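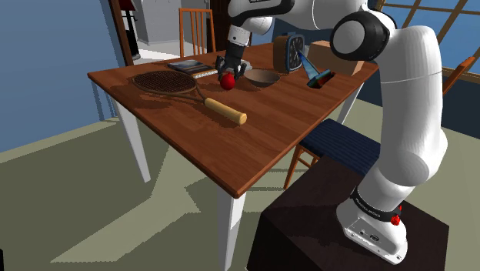 Inês Moreira asked me whether driving the arm with a gamepad wouldn't wreck the demos, and whether I shouldn't just script the grasps and be done with it. Fair question! I tried scripting first, and the motions came out so alike that the policy fell over the moment the ball started somewhere new.

Datasets / Zormont / ball-pick-teleop

Files Card Issues Changelog

April — by Quyên Trương

# ball-pick-teleop

Simulated demos of an arm picking up a small red ball from a cluttered table, all driven by me by remote control. The racket, books, bowl and clock are there as distractors, so please don't filter them out.

## What you get

- 14 sessions, one folder each
- joint positions and gripper state
- `notes.txt`, where I grumble about my own driving

Sessions 3 and 7 have a lot of hesitation in them. I kept them — my policy trained fine with them in, but drop them if yours gets twitchy.

## Loading

Run `python load.py --session 2` and check that the replay looks sane before you train on anything. The Plelteo exporter flips the gripper sign, so pass `--flip` if you're coming from there.

## To do

Left-handed runs, and a proper held-out split (sorry, Inês!).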